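Sorting Cell Upkeep Group - Minutes

March 21, 2022, upstairs meeting room, Barnport

Present: Teresa Moriarty (chair), Senan Noonan, Treasa Brophy, Tomás Horgan (minutes)
Apologies: Tadhg Breathnach, who sent written comments on item 4

1. Minutes of the last meeting

Taken as read. One correction from Senan: the spare gripper fingers are kept in the gray cabinet by the door, and the old minutes had them in the Gadar store. Corrected in the shared copy.

2. State of the cell

Senan reported and had plenty of good news. Both arms went through their full joint check and came back clean, and the log for the last work block shows 402 completed transfers between bins. Everyone was delighted with that. It is our best block yet, and Treasa asked that it be recorded that the two new people on the early shift ran most of it by themselves.

There were five stops. Senan had gone through each one. Three were a finger touching the rim of a bin on the way down, one was a dropped capacitor, and one was a cable warning on the left arm that cleared after the loop was reseated. Teresa asked whether the rim touches were a calibration matter. Senan thinks it is bin placement: a bin gets nudged a little during a run, and by the end of the hour the approach is off. He would like the bins put back against the tape at every changeover, even if they look fine.

Action: Senan to add bin reset to the changeover sheet.

3. Paper and tape

Long discussion, and a good one. The paper cover has done very well for what it costs, but it creases, and the creases work their way toward the middle of the table. Treasa has tried pulling it tighter from the rail side and says it helps for a day or two. She proposed replacing the sheet on a fixed date each month and laying the tape fresh each time, using a marked stick so the lines land in the same places. She has already made the stick and passed it around - very nice work, with the divisions burned in.

Tomás asked whether we should move to a printed mat. Teresa got a price from Flademdale and it was more than she wanted to spend this quarter, but she is keen on the idea and will ask again. In the meantime the paper stays. Torn tape is to be lifted and replaced as a whole strip, no patching.

Agreed: first monthly change in April. Treasa to lead, Tomás to help.

4. Cables

Tadhg's comments were read out. He would like the braided cables to each gripper checked by hand at the start of every shift, with the arm stopped, paying most attention to the bend where the cable comes back in at the gripper. He also feels the loops are longer than they need to be. Senan agreed on the first point and was not so sure on the second: the slack gets used up when an arm reaches for the far side. He offered to run the longest reach at low speed with Tadhg standing by so they can settle the length together.

Treasa raised the cables on the white side table. Tracing anything there takes far too long. She would like labels at both ends of every run and the small boxes fixed down. Everybody was in favor, Senan loudly.

Action: Senan and Tadhg to do the reach test. Treasa to order labels.

5. Bins and liners

We went over the bins and the table as they are used now.

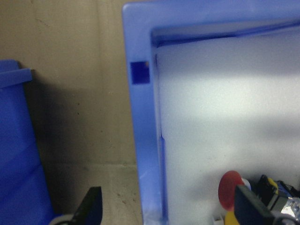
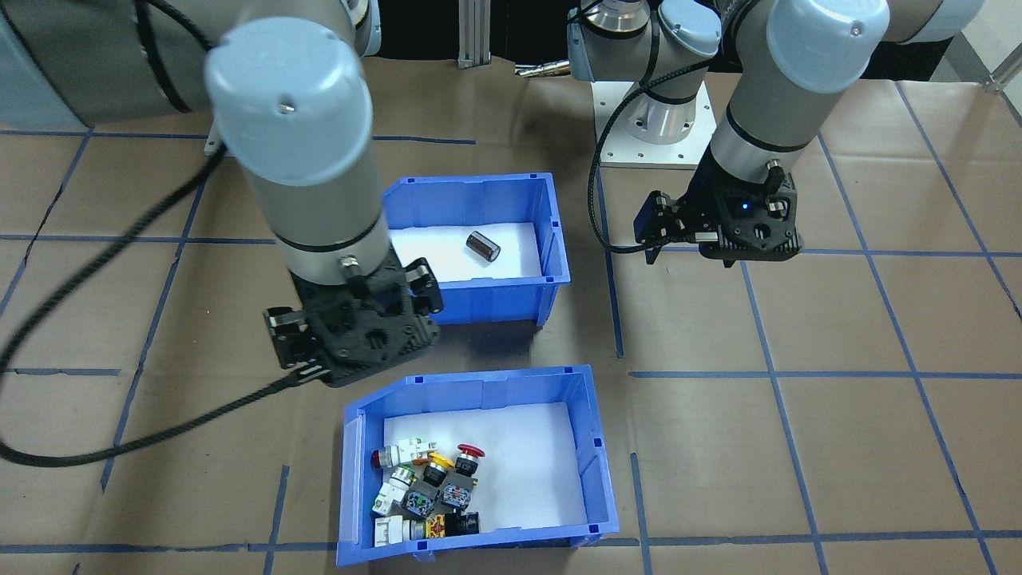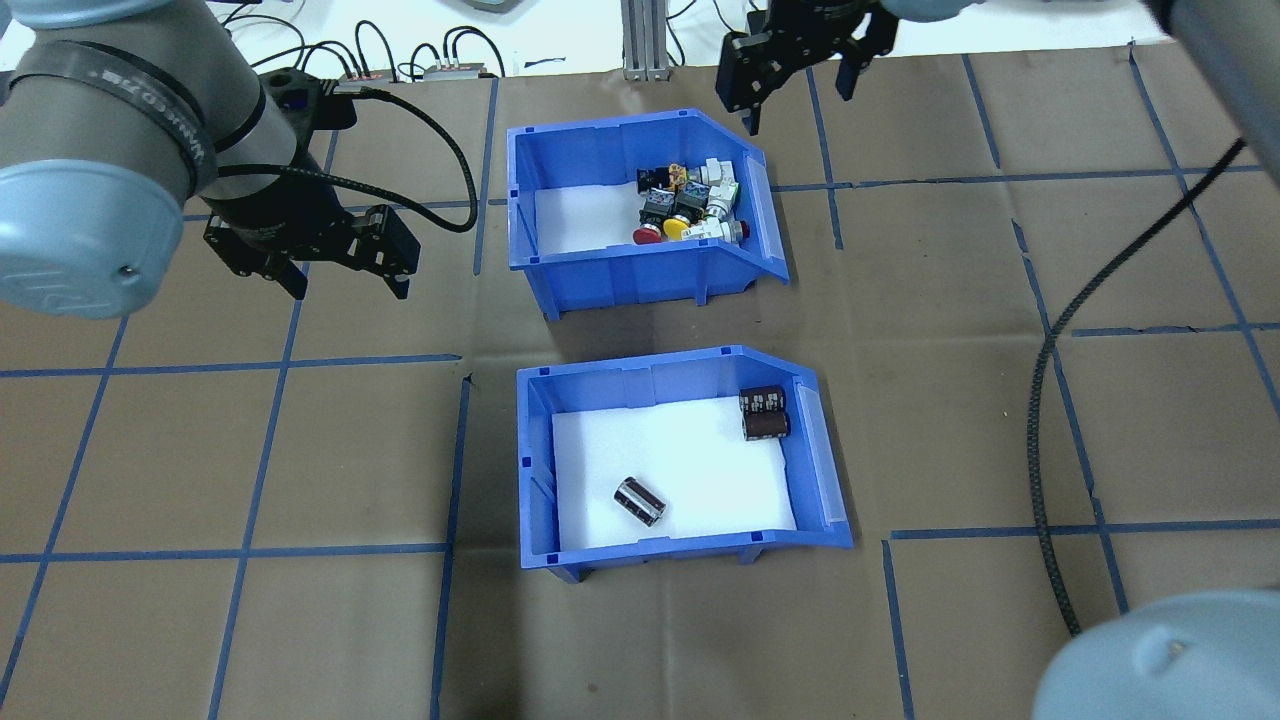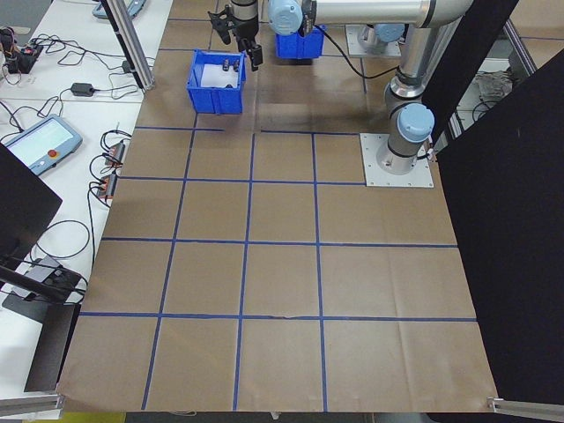 The white liners are staying. Tomás said the dark capacitors are so much easier to pick out with a liner in the bin, and he would not want to go back. Liners should be swapped when marked, and the spare pack is down to 182 sheets, so no need to reorder yet.

Senan would like to try a shallower bin from Abella to see if it cures the rim touches. Teresa is happy to pay for two. They would be tested with the capacitors first, then with the push buttons and switch blocks, which are the harder job by a long way because no two of them sit the same.

Action: Teresa to order two bins. Senan to write up the test.

6. Gripper care

Treasa has been wiping the fingers down at the end of each shift and checking the screws with the short driver. She offered to write this up on one page with a sketch, and the offer was snapped up. Senan asked her to include how to swap a finger, and that the open position has to be taught again after a swap. This was missed once in the winter and cost us most of a morning.

7. Training

Two more people from the Gadar line have asked to learn the cell. Great to see! Teresa will find them a half day each. They are to start with the pendant and the stop button, then the changeover sheet, and then shadow Tadhg for a shift before running anything.

8. Any other business

Tomás asked for a second stool at the side table. Teresa will look in the store.

Senan to bring the stop log for the new block to the next meeting, date to be set once Tadhg is back.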